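# Tarnel hand gripper and Flanagan folding arm: nine weeks in a knitwear workroom

**Verdict: keep the gripper, wait on the arm**

I finish knitwear for a living. Sweaters come into our workroom secondhand or from small makers, and we check them, steam them, fold them and bag them. There are four of us, the radio is always on, and until this spring the most advanced machine we owned was the label printer. Then Drarkine, the shop that sends us most of our work, offered to split the cost of a folding arm called the Flanagan, and it came with a hand gripper called the Tarnel that you use to teach it. Both are from a company called Trarnport. I've been using the pair for nine weeks now and people keep asking me about it, so I'm writing it all down once.

The way it works, for anybody in a laundry or alterations shop wondering: you hold the Tarnel and do your job with it. It has two fingers and a camera, and it records what you do while you pick up a cuff or straighten a hem. After enough recordings of one kind of garment, you send them off, and a day or so later the Flanagan gets an update and has a go at it. No programming! I was dreading the programming.

## The hand gripper

I like this thing a lot more than I expected to. The soft pads on the fingers are the best part. They hold ribbing without leaving a pinch mark, even on a fuzzy mohair that shows everything, and I can pick up one layer of a sleeve without grabbing the layer underneath about as well as I can in thick gloves. That sounds like faint praise, but try it with kitchen tongs sometime.

The squeeze handle is too stiff for small hands. Olaia Villalobos, who sits across from me and has been finishing knits longer than I've been dressing myself, wrapped hers in tennis tape by the end of the first morning and has refused to hand it back since. I get a sore thumb after an hour. The manual suggests 50 recordings for each type of garment, and I'd plan on spreading those over a couple of days if you value your wrist.

You also have to learn to work slower and cleaner than you normally would. I have a habit of flipping a sweater over by its shoulders in one move, and the camera gets nothing useful from that, just a blur and then a sweater facing the other way. So now I lay it down, pull one sleeve out, fold it in, pull the other one out. It felt silly at first — like writing your name for a second grader — but my folds have gotten better, and I'll give the gripper credit for that.

Our steaming surface is padded and covered in a shiny green cloth, and I worried it would confuse the system. Support said a busy background was fine as long as we didn't change it halfway through a batch. Stripes were the bigger question. A striped knit is great for a person, you can see right away when a sleeve is twisted or a fold isn't square, and I wanted to know if the arm would pick up on the same thing.

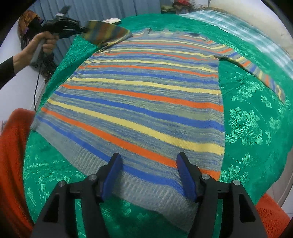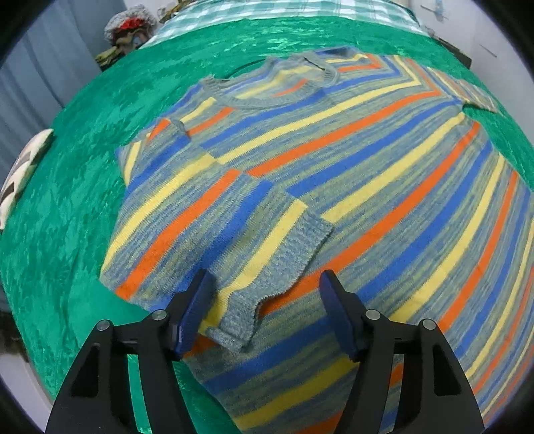 *Striped knits on the green cloth, from the gripper's point of view. The steamer is in the first shot, and the second has a short sleeve folded in over the front.*

Good news on the stripes: the arm handles them better than it handles plain navy. Blue, yellow and orange bands give it plenty to look at, I guess. A dark plain cardigan still sends it hunting around for the edge like somebody looking for their glasses.

## The folding arm

The Flanagan is slow. A long-sleeved pullover takes it long enough that I can steam the next one, check the seams and get a sip of coffee. It's also very consistent once it knows a shape. Out of one delivery of 113 sweaters it folded all but 13 without anyone touching them, and the ones it gave up on were mostly cowl necks, which I don't enjoy folding either.

It can't steam. The sales page is a little cute about this, with a lot of talk about "garment finishing," so please read the small print. Steaming takes one hand on the steamer and the other feeling how the yarn is relaxing, and you change your mind every couple of seconds. Nothing in this kit does that part. I was relieved, if you want to know, because it's the part I like.

Setup took most of an afternoon, and the arm wants its own sturdy table. It beeps when it's stuck. The beep can be turned down but not off, and it's pitched exactly where it cuts through the radio.

## What it's done to our day

I used to fold for the last two hours of every shift, when my back was already complaining. Now I steam and mend for most of the day and walk over when the thing beeps. My shoulders feel much better. My day is also a bit lonelier, because folding was when we all stood at the same table and talked, and I didn't realize how much I'd miss it. We've started taking our afternoon break together at three to make up for it, with the arm switched off.

We did have the awkward conversation about hours. Drarkine's manager put it in writing that nobody's shifts would be cut through the end of the year, and I'd tell any workroom to ask for that before the box gets opened. Olaia asked for something else too: extra pay for recording time. Her point was that the arm folds the way she folds, and she's the one who spent years learning it. She got it, and so did the rest of us. If your boss is bringing in a kit like this one, ask early, because by the time the recordings are sent off you've got a lot less to bargain with.

## Should you get it?

If you do big batches of similar shapes, yes, I think the pair earns its space. If every piece that comes through your door is different, you'll spend your life recording. The gripper on its own is oddly useful for training new people — you can watch your own folds back and see where you rushed — and I wish Trarnport sold it separately with a softer spring and a smaller handle.

I'd give the Tarnel four stars and the Flanagan three. I'll update this after the winter coats come in, assuming it can lift one.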